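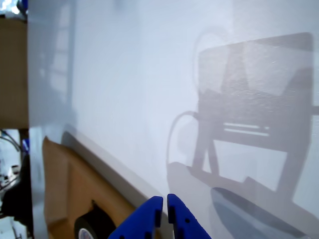
Black tape and cardboard beside a white surface.

October | Posted by the Kindholm packing desk
Shares 8 | Comments 0

About Kindholm

Kindholm is the packing and small-parts supply arm of Vollstead. We specify, fold, fill and label cardboard mailers for businesses that ship items too small or too awkward for a standard carton. Most jobs are short runs. The minimum order is 100 boxes and the usual order is 300.

We don't make board. Flat blanks come in from Drutano, are checked against the cutting drawing, and are stored flat until the order is called up. Blanks with crushed corners or a torn tab are pulled and recycled. On the last full run of 300 we passed 286.

What we use

The standard box is a plain brown mailer with a hinged lid. Tabs on the lid edge tuck into the front wall, so the box closes without glue. Tape is added only when the customer asks for it or when the contents are heavy for the board. We keep black tape for this, as it makes a lifted seal easy to spot against brown cardboard.

Trays are shallow, with a low rim. They hold loose parts while an order is being made up. A tray is matched to one order and is cleared before the next order starts. Anything left over goes back to stock or is set aside with a note of the order number.

How an order is packed

Benches are white. Small dark parts show up well on a white top and get lost on brown cardboard, so parts are checked on the bench wherever the job allows. Boxes are opened fully, with the lid laid back, and the inside is checked before anything goes in. The open box stays to one side of the tray. 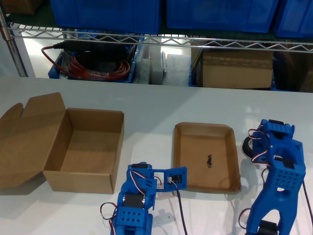
Where we work

The packing room is shared with the Đoàn order desk, who handle returns and replacement parts. Wire shelving is used for stock because it can be moved and re-spaced without tools. Heavier cartons go on the lower shelves. Pick-up is at the rear door until 4 p.m.

Samples and quotes

We send one made-up sample per box size at no charge. For a quote, we need the inside dimensions in millimetres, the packed weight, the quantity and whether the box will be mailed alone or inside an outer carton. Colour printing is not offered. Plain labels can be supplied and applied.

Related
Measuring the inside of a mailer
Storing flat blanks in humid weather
Tape widths and when to use them
Drutano board grades: what we stock
Returns through the Đoàn order desk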